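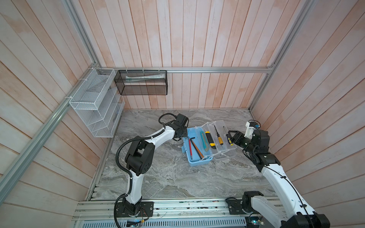 I started at Josham in November, two and a half years ago, and for most of this time my job had one name on paper: packer. I stood at a table and put tools into boxes. Now the paper says "cell operator", and many people from my family ask me what it means, so I will try to write it down. English is my third language and I write slowly, please be patient with me.

Josham is a small company. We make kits for other firms that send their technicians to customers. A kit is a plastic toolbox with the things that the technician needs for one type of job. The screwdrivers, the knife, the Allen key, sometimes a tube of something. Our biggest customer is Brostier, and their order is 800 boxes in a good month. Before, we did all of it by hand, six persons at two long tables, with the radio on.

Last year the management told us that two arms are coming, with a program called Alotent. They told it in the canteen, after lunch, and there was coffee cake. I remember that I could not eat the cake. A colleague next to me was already looking at job offers in her phone under the table. I did the same in the evening, I will not pretend that I was braver.

What happened after was slower than we feared and also more strange. The arms stood in their cell for weeks and did nothing that we could sell. Somebody had to show them how a screwdriver lies in a tray, and the engineers did not know this so well. They knew the arms. They did not know that a hex screwdriver with a thick handle rolls if you put it flat on the left side, or that two long ones in the same half must lie parallel, or the lid does not close. We knew it in our fingers but we had never said it aloud. For many days I stood next to an engineer and said things like "no, a little more turned", and he moved the gripper, and I said "now too much".

It was the first time in that company that somebody wrote down what I said. I was proud and I was also angry, because I understood that when everything is written, they need me less. Both feelings are still here.

On the first day when we counted seriously, the cell finished 59 boxes in one shift. I finished 291 in my best shift, in the old time. We laughed a lot about it at the tables. The engineers did not laugh, but one of them brought us a bag of oranges, so I think he took it well. The number is higher now. It is still lower than mine, only the arms do not go home at four o'clock, and this is the whole calculation for the management.

Now about the people. From six persons at the tables we are four. One retired, and she had planned it anyway. One went to the warehouse, and he did not want to go. They offered him the same pay, so officially he lost nothing, but he lost the table and the talking. In the warehouse he has a headset that tells him the next shelf. I think of this when somebody writes that with automation "no jobs were lost". The sentence is true for us and it leaves out very much.

For me the body is better. My right wrist hurt every evening since my second winter, and now it hurts only when the weather changes. The head is more tired. When I packed, I could think about my dinner, about my sister, about nothing. Now I look. I look if a knife is turned in the wrong direction, I look if a gripper comes down too close to the edge of the tray, and I have to stop it before, not after. After two hours of looking I am finished in a way that I did not know from packing. We asked for a change every hour between the cell and the table, and we got it, but only after we asked three times.

The money: they gave us 12 percent more with the new title. It is good money and I am thankful. I also think it should be a little more – it is my knowledge of the boxes in that program, and the program does not get tired of using it.

One small thing I want to mention. We drink Zoëga coffee at the table, it was always the job of the youngest to make it at nine. With the new schedule there is no nine o'clock pause for all, each person goes when the other comes. So the coffee stands there and becomes bitter, and everybody drinks it alone. I asked if we can stop the cell for fifteen minutes in the morning. The answer was that they will think about it.

If you work in a place where the arms are coming, my advice is this: ask early who will teach them, and say that it should be you. Ask also what the title will be and what it will pay, and ask it before you start to teach. I asked in the wrong order.

Next time I want to write about the training course, which was in a language that I speak even worse than this one.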